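Section 4: Moving Your Number and Setting Up Your Kultel Home Line

Before you start

Welcome to the part of the guide that most people turn to first. If you are keeping the phone number you already have, please read this section all the way through before you plug anything in. The work itself is short, but a few of the steps have to happen in the right order, and it is a good deal easier to get them right the first time than to call us and have them undone.

You will need the Kultel base unit, its power adapter, the gray network cable from the box, your last bill from your old phone company, and the welcome letter with your activation code. Set aside 60 minutes. Most of that is waiting, so feel free to get on with something else in between.

Caution: Do not cancel your old service yourself. We know it is tempting – you have made up your mind and you want it over with. But once an account is closed, the number can go back into the old company's pool, and we may not be able to get it back for you. We will close the old line for you when the move is finished.

4.1 Asking for your number to be moved

1. Find the account number on your last bill. It is not the same as your phone number, although some companies do put one inside the other, which causes no end of mix-ups.

2. Sign in to your Kultel account page and choose Bring My Number.

3. Type in your name and address exactly as they are printed on the bill. If the bill says "Robt." and you usually write "Robert," go with "Robt." this one time. A request with even a small mismatch can be turned away by the old company, and then we all have to begin again.

4. Enter the transfer PIN, if your old company uses one. You can usually get it from their customer service line or from their website.

5. Press Send Request and write down the reference number that comes up.

Note: If your old line came bundled with internet or television, ask your old company what happens to the rest of the bundle when the phone leaves it. The price of what remains may change, and we have no way of seeing that from our side.

4.2 Choosing a spot for the base unit

The base unit likes to be out in the open, up off the floor, and within reach of both your router and a wall outlet. A bookshelf or a hallway table does very nicely. Keep it away from microwave ovens, large mirrors and fish tanks, all of which can weaken the signal to your cordless handsets. Kitchens are popular because that is where people like to talk, and that is fine too, so long as the unit sits well back from the sink and the stove and the cable doesn't run across a counter where it could get splashed.
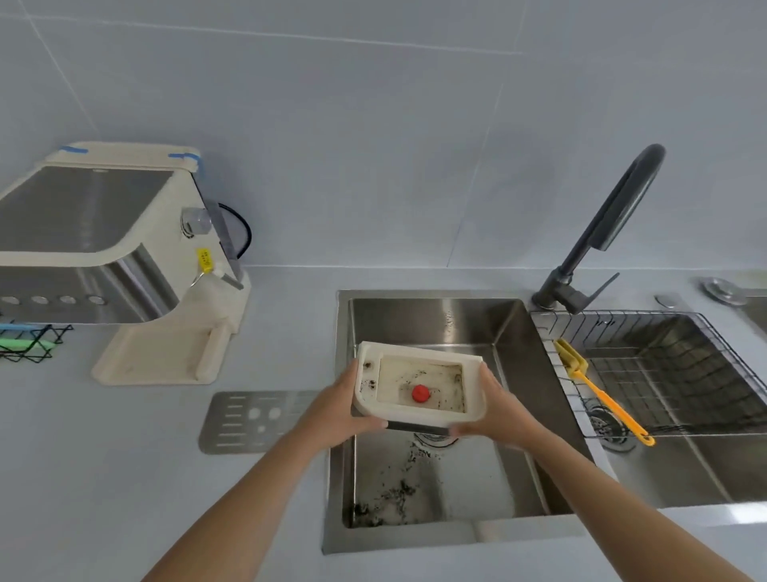

4.3 Connecting the base unit

1. Plug one end of the gray cable into the port marked NET on the back of the base unit, and the other end into any free port on your router.

2. Plug in the power adapter. The light on the front will blink amber while the unit looks for our network.

3. Wait for the light to turn steady green. The first time, the unit also downloads its latest software, so please be patient with it and don't pull the plug, even if the blinking seems to go on for a long while.

4. Pick up a handset and listen for a dial tone.

5. Dial 873 and follow the voice prompts. When you are asked for your activation code, enter it from your welcome letter and press the pound key.

If the light is still amber after 19 minutes, unplug the adapter, restart your router, and begin again at step 2. Customers with a Zorneo or Matić router may also need to turn on the setting called Voice Traffic, found under Advanced.

4.4 While you wait for the move

Until your number comes across, you can make calls on the temporary number in your welcome letter. Calls to your usual number will keep ringing on the old line, so leave the old phone plugged in for now.

Caution: Your emergency calling address must be filled in before you use the line. Open Account, then Safety, and check that the street, apartment and ZIP code are all correct. The base unit needs both power and internet to work, so during an outage please keep a charged cell phone handy.

Section revised 7 September 2022 by Fotis Kontogiannis, Kengate customer guides. Form 3568.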